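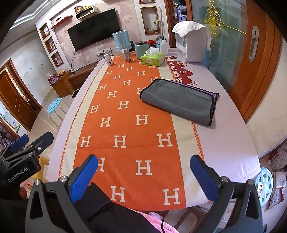
4. What Households Keep on the Table

4.1 Layers and their order

We began this part of the study expecting to write mostly about tablecloths, and it took only a few home visits in Drekham before we saw that we would have to write about layers. Of the 200 households that let us in, a good many never laid a single cloth by itself. There would be a plain one underneath, often an old one, and then something smaller or brighter on top, and sometimes a sheet of clear plastic over the whole arrangement when young children were expected for supper. People spoke of the bottom cloth as "the cloth" and of everything above it by its own name, by the person who gave it, or by the season in which it came out.

The inventory we drew up with the families lists 683 pieces in all. We let people decide for themselves what belonged in it, and they were generous. Blankets, shawls, and curtain lengths were all brought to us as table linens, and we have left them in. A piece that spends the winter on a sofa and the summer on a table is hard to place under one heading, and several of the older women in Tangen found it rather funny that we should try.

Color mattered more in these choices than fiber did. When asked why a certain piece went on top, most people spoke first of how it looked against the cloth beneath, and strong warm colors over something pale came up again and again (Figure 4). Washing came second. The upper piece was expected to catch the crumbs and the gravy, and it was washed far more often than the lower one, which in some homes stayed in place from November until the spring cleaning.

Figure 4. Orange and cream textile with letter H motifs and zigzag edge stitching, over a pale tablecloth.

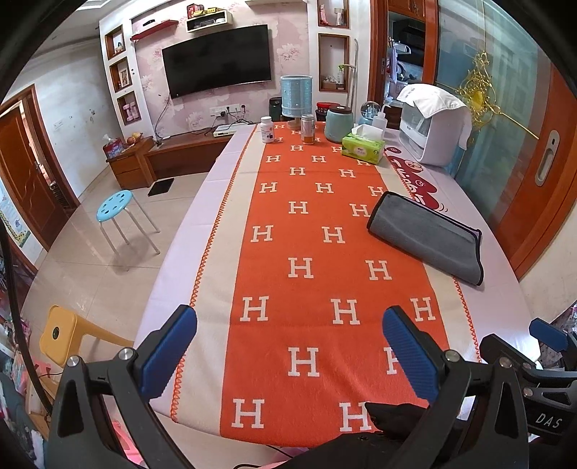
Folding habits were closely tied to all this. Pieces in weekly use were folded in quarters and kept in a kitchen drawer, while those saved for guests were rolled or folded lengthwise and put away upstairs. In the Zullum homes we visited, guest pieces were refolded once a year along new lines so that the cloth would not wear through at the creases — a practice that mothers had passed on to daughters and, in two families, to sons.

We had set aside 30 minutes for each visit, and we nearly always stayed longer. Once the drawers were open, people wanted to show us everything, and we were glad to look. The longer talks gave us most of what we know about mending, and we turn to that in Section 5, together with the notes on borrowed and inherited pieces.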